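Zurnitden packing site

The Zurnitden packing site is a mixed-case packing operation for snack foods, run by the distributor Hukudine. It is known mainly for the partial automation of its picking lines, which replaced most manual case filling with robotic arms while keeping human workers at the tables where the arms are taught and corrected. The site handles 3163 product lines, most of them in flexible packaging such as bags, sachets and foil pouches.

Background

Before automation, cases were filled by hand. A packer stood at a bench, read a printed order sheet, took items from open bins and placed them in a carton. Each packer worked from a fixed station and rotated to a new one after the midday break. The work needed little training but was repetitive, and complaints of wrist and shoulder strain made up a large share of the entries in the site's health log.

A first attempt at automation used suction cups mounted on an overhead gantry. Suction worked well on rigid cartons and flat lids. It worked poorly on bags that were only partly filled with air, where the film folded under the cup and broke the seal. The gantry was kept for cartons and removed from all other lines.

Vorko system

The present system, named Vorko, was supplied by the integrator Arain. It uses two-finger grippers on fixed arms, with a camera mounted above the fingers. Arm motions are not written out step by step. They are derived from recordings made by workers, who carry out the same picks with a hand-held version of the gripper fitted with the same kind of camera. A pick is repeated with the packages in different positions until the set for that product group is judged complete.

The line was started with 10 arms in April and has not been extended. A new product group normally requires about 100 recorded picks before it is released to the arms. Groups with stiff or crimped edges often need fewer, and loosely filled bags need more.

Job changes

Four job titles were in use on the lines before Vorko: packer, bin runner, checker and line lead. The title of packer was dropped and two new ones were added. A demonstrator records picks at a table with the hand-held gripper. A line attendant watches a group of arms, clears dropped items and marks failed picks on a touch screen.

Packers were offered either position. Demonstrators are paid at the former checker rate, one step above packer. Line attendants stayed on the packer rate for the first year, a point raised several times by staff, and were later moved to the checker rate as well.

Maham Sandhu, a former checker who became the first lead demonstrator, wrote the internal handbook used to train new staff. It treats grip choice as a skill carried over from hand packing. Workers who had packed by hand tended to pinch a pouch near its folded top or along a seal, where the film is stiffest, and these habits were passed on to the arms through the recordings. Staff hired directly into the role learn the same grips from the handbook.
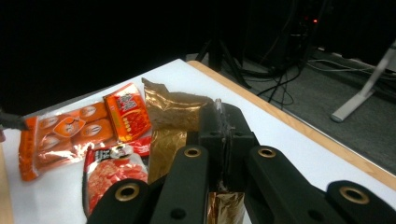
Physical strain did not disappear with the change. The hand-held gripper is heavier than most of the packages it lifts, and holding it over a table for long periods loads the forearm. Recording sessions were at first as long as a packing shift. They were later split into short blocks, with labeling or review work between them. Line attendants report less lifting but more standing, and more time spent looking at screens.

Pace is also set differently. A hand packer could speed up or slow down within the hour as long as the daily total was met. A line attendant has to respond when an arm stops, and stops come unevenly — several within a minute when a new product is introduced, then none for a long stretch. The site changed its break rules so that attendants can be relieved at any time instead of at fixed hours.

Records and disputes

Recordings are stored without the worker's name, under a station number. This followed an objection that pick times could be used to rank individual demonstrators. Under the current site agreement, recordings may be used to train the arms and to study failed grips, but not in performance reviews. Sound is not recorded.

A second dispute concerned credit for the recordings. Demonstrators asked for a payment each time a product group was released to the arms. Hukudine declined a payment per group and agreed to a fixed yearly supplement of 1300, paid in two parts. The supplement also covers line attendants who spend part of their hours at the recording tables.

Limits

Glass jars, multipacks in shrink film and items sold by weight are still packed by hand on a separate line.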